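Kinmont Furniture Notes
Home / Care and cleaning / FAQ

Wood polish, oil and wax: your questions
Answers by Edit Vida. Last updated 2019-10-05

Most of these come in by email, and most of them begin with something printed on a bottle. I buy everything I write about. If you sell polish and want to send me a case of it, please don't.

Does wood need to be "fed"?

No. The tree is dead. It stopped eating when it was cut down, and the board in your sideboard has no way of taking a meal. Wood does swap moisture with the air, and it will shrink or swell a little as the rooms get drier or damper. Polish has very little to do with that. If your furniture has a varnish or lacquer on it, as most store-bought pieces do, the oil you rub on never reaches the wood. It sits on top until it wears off on your sleeves.

So why does it look better after I polish it?

A thin film of oil fills tiny scratches and changes how light bounces off them. You also just wiped the dust away. Try one door with polish and the other with a barely damp cloth, then look again after a week. I did this on a cabinet at home and had to check my notes to remember which door was which.
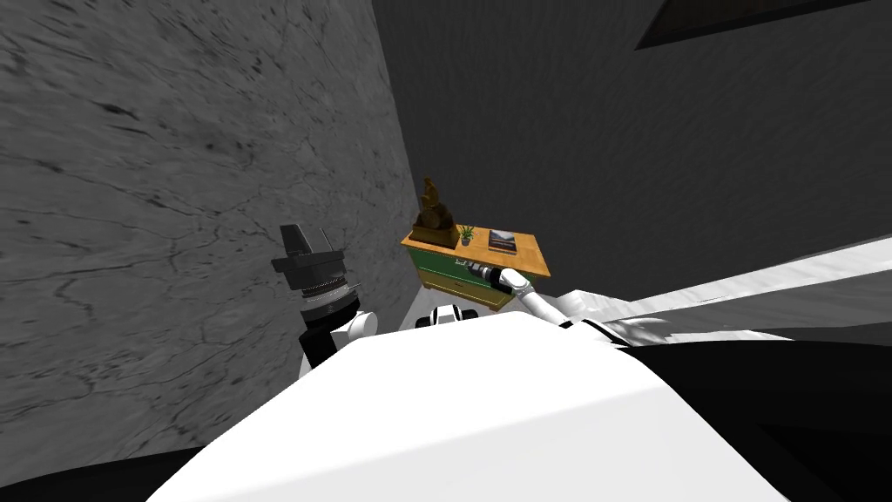
Small wooden cabinet set against the walls.

How do I find out what finish I have?

Pick a spot that never shows, such as the underside of a shelf. Put one drop of water on it. If it beads and stays there, you have a film finish in decent shape. If it sinks in and leaves a darker patch, the wood is oiled, waxed or bare. People will tell you to go straight to rubbing alcohol or lacquer thinner. Those tests do tell shellac from lacquer, but they do it by damaging the finish, and for routine cleaning you don't need to know.

Is Stola Restoring Oil worth the money?

I paid $19 for the small bottle. It smells of oranges and goes on easily. The label says it "restores natural moisture", and I wrote to ask what that meant. The reply talked about heritage and passion and did not mention moisture. As far as I can tell it is mineral oil with a scent. It will make a dull lacquered top shine for a while. So will plain mineral oil from the drugstore.

What about the Kocsis before-and-after pictures?

Look at where the light is coming from. In the ones I have seen, the "before" table is shot flat and the "after" table has a window behind it. Any tabletop looks richer with light skating across it. I'm not saying the stuff does nothing - I'm saying those pictures can't tell you either way.

Can I judge the quality of a piece by its grain?

Less than you'd hope. Strong grain tells you what the surface looks like. A good veneer is real wood and has real grain, and printed surfaces have gotten very convincing. Look at the edges and the ends. On a solid board, the lines on the face should make sense when you follow them around to the end grain. If the same knot turns up twice on one wardrobe, you are probably looking at a print.

And "solid wood" in an online listing? Ask which parts. I have seen it used for a dresser with solid legs and very little else.

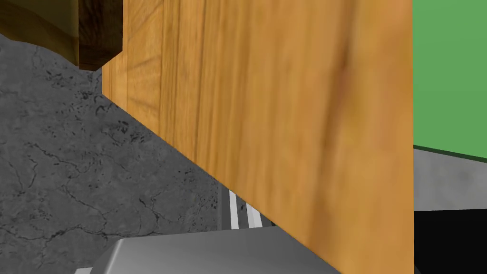

Long, slightly wavy grain with a few broader, darker bands.

Will wax build up?

Paste wax can, if you put on a new coat every time you're bored. Once or twice a year is plenty, and only when the old coat has stopped buffing up. I do mine in November and forget the date about half the time. No harm has come of it.

Spray polish is a separate matter. Some contain silicone, and a refinisher will curse you for it later, when the new varnish pulls away into little craters. If the can doesn't list what's in it, I leave it on the shelf.

My landlord says the Dralitz humidifier will "save" my table. Will it?

A humidifier can help in a very dry heated room. Any working humidifier will do it. The Dralitz costs $464, and the extra money seems to buy a nicer lid. Get a cheap humidity gauge first and find out whether you even have a problem. If it reads below 30 percent for weeks on end, add some moisture. If it reads above 70 percent, a humidifier is the last thing you want.

Olive oil and lemon juice?

Please don't. Cooking oil stays sticky and can go rancid, and the lemon juice is there for the smell. It has been passed from one website to the next for years and I have yet to find one where the writer came back six months later to report.

Walnuts for scratches?

This one works a bit, on shallow scratches in darker wood. You are coloring in the scratch with something oily and brown. A wax crayon does the same job and lets you choose the shade.

What do you use, then?

A soft cotton cloth, slightly damp, and a dry one to follow. A drop of dish soap in warm water for fingerprints near the handles. Plain paste wax on the two old pieces that were waxed when I got them. Coasters.

Can I send you a photo and have you tell me what it's worth?

No. I don't do valuations, and I'd be wary of anyone who does them from a photo. For care questions, use the contact form and say what you've already put on it, even if you're embarrassed.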